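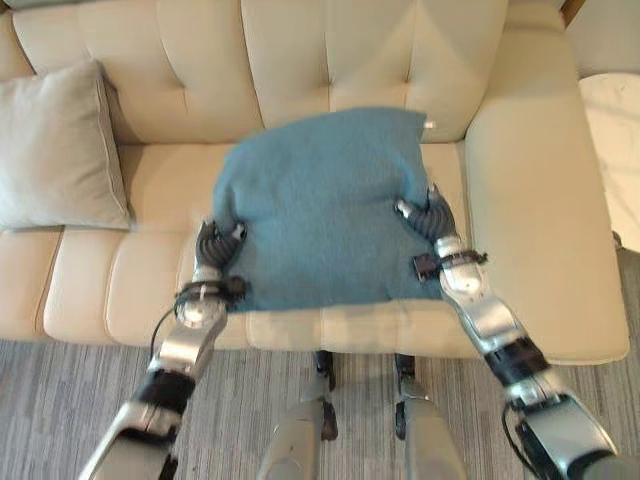
Die Suche über die eigenen Notizen sei endlich so schnell, dass man sich das Sortieren in Ordner fast sparen könne, nur auf dem Tablet verschlucke der Stift noch manchmal den ersten Buchstaben, hieß es in einer der Rückmeldungen aus dem November. Über solche Sätze freuen wir uns riesig, über die zweite Hälfte fast noch mehr als über die erste. Und wir hätten gern mehr davon!

Testerinnen und Tester für Plerari gesucht

Plerari ist unsere App für Notizen, Skizzen und Listen. In der ersten Runde lief sie nur auf dem Desktop und auf Android-Tablets, 411 Leute haben mitgemacht und uns 607 Meldungen geschickt, von der einzeiligen Absturzmeldung bis zum vierseitigen Vorschlag für ein neues Tabellenmenü (gelesen haben wir alles, versprochen). Jetzt kommen die Versionen für iPhone und Android-Handys dazu, außerdem der neue Abgleich zwischen den Geräten, der intern Kaewsai heißt und an dem wir seit dem Frühjahr sitzen.

Für die zweite Runde vergeben wir 77 Plätze.
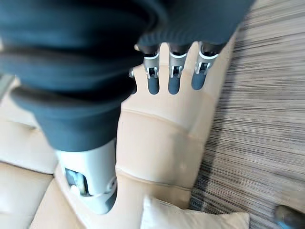
Roboterhand über beigem Sofa. Foto: Hiltov

Wen wir suchen

Alle, die regelmäßig digital mitschreiben: in der Vorlesung, in Besprechungen, beim Kochen, im Verein. Programmieren muss niemand können. Wichtig ist uns, dass ihr mindestens zwei Geräte benutzt, davon ein Handy, und dass ihr Lust habt, uns auch Kleinigkeiten zu schreiben. Wer bisher mit Papier arbeitet und umsteigen möchte, ist ausdrücklich willkommen. Besonders gern hätten wir noch Leute, die mit links schreiben, und solche, die einen Screenreader verwenden.

Was euch erwartet

Der Test dauert vier Wochen. Ihr nutzt Plerari im Alltag und füllt einmal pro Woche einen Fragebogen aus, das dauert 15 Minuten. Zwischendurch könnt ihr direkt aus der App Fehler melden.

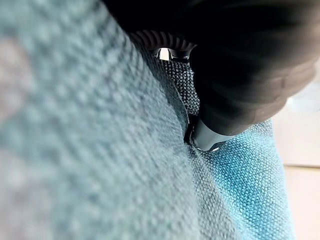
Wer in der Nähe wohnt, kann zusätzlich zu einem Testabend in unser Büro nach Brorneck kommen. Dort probieren wir zusammen das gemeinsame Bearbeiten aus, also mehrere Leute in einer Notiz, gleichzeitig und gern möglichst chaotisch. Fahrkarten erstatten wir, Suppe gibt es auch.

Als Dankeschön bekommt ihr die Vollversion für zwei Jahre. Eure Notizen bleiben verschlüsselt, wir sehen nur, was ihr uns mit einer Meldung selbst schickt. Bitte legt trotzdem eine Sicherung an, es ist eine Vorabversion.

Anmelden könnt ihr euch bis Ende Dezember 2022 über das Formular auf unserer Seite. Schreibt bitte dazu, welche Geräte ihr habt und womit ihr bisher Notizen macht.

© Hiltov, Brorneck | Kontakt | Impressum | Datenschutz | Nach oben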